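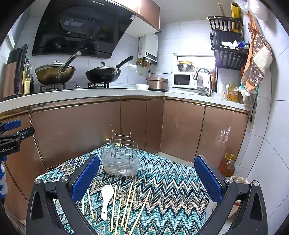

Kitchen tips: choosing a hand-held gripper for chopsticks and bowls

We tried two sets of finger pads on kitchen jobs at Parkstead, the Sastent soft pad and the Prumitz ribbed one. Some notes for anyone doing the same.

Start with the chopsticks spread out on a cloth. A bare benchtop lets them roll, and a knitted cloth gives the fingertips a bit of room to get under. Close on the thick end. The Sastent pad held a single chopstick in 30 tries without a slip. The Prumitz let go of 6, mostly when we picked up near the tip.

Spoons are easier by the handle. Come in from above and keep the bowl of the spoon pointing away from you.

For bowls, pinch the rim and go slowly. Have the rack directly underneath so there's less distance to carry.
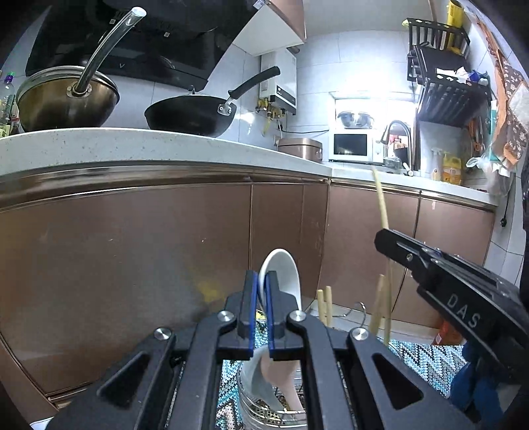
A small bowl of 163 grams was fine with either pad. We wouldn't lift a 700 gram serving dish by the rim with the Prumitz.

With two people working, agree on who reaches in first. The arms foul each other more often than you'd expect.

Wipe the pads with warm soapy water and dry them fully. Cooking oil ruins the grip on both. Check the hinge screws before each session.

The Babić pads are on order and we'll add them to this page in December.

Updated November 22, 2024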